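Chapter 4
Picking Things Up (and Putting Them Where They Belong)

By now you have two arms bolted down, a rail across the front, and wiring you can follow with a finger. Good! This is the chapter where the build starts doing a chore, and the chore I picked is the one my own shop always needs done — getting the empties into the trash.

I built my cell in the back half of a shared workshop in Brirby, over one long December. Pauline Stockdale had the bench next to mine, and she kept asking when the arms were going to do something useful. I told her 12 days. It took me until spring, mostly because I started with wooden blocks. Blocks are easy. They sit flat, they have square sides, and you can learn almost everything about closing a gripper on them without learning a thing about bottles.

Bottles roll. Clear ones are hard for a camera to find, and a crushed one has no shape you can plan for. They also lie across each other, so the one you want is often under the one you don't. I logged 500 tries in my first round with the Barajas controller, and the notes are mostly me complaining about caps.

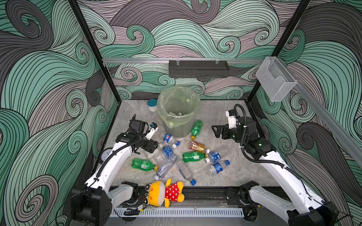
So we'll build up slowly. In Section 4.1 you'll teach one arm to reach a spot above the floor and stop there, gripper open. Section 4.2 adds the close and the lift. In 4.3 we bring in the second arm, and you'll find out how quickly two arms can get in each other's way (mine met at the elbow more than once, and I have a dented bracket to show for it).

You'll need the settings file you saved at the end of Chapter 3. If you're using the Rinier motor boards, check that the speed limit is still at 755 before you power up. Mine likes to go back to its default of 1763 after an update, and at that speed a bottle goes clear across the room.

Collect some empties while you read. Rinse them, leave a few caps on, and squash one or two. The folks at the Tititthorpe shop use nothing but new bottles, all one size, and I think they're missing out.

4.1 Reaching a Spot and Stopping

Start with the left arm only. Leave the right one switched off.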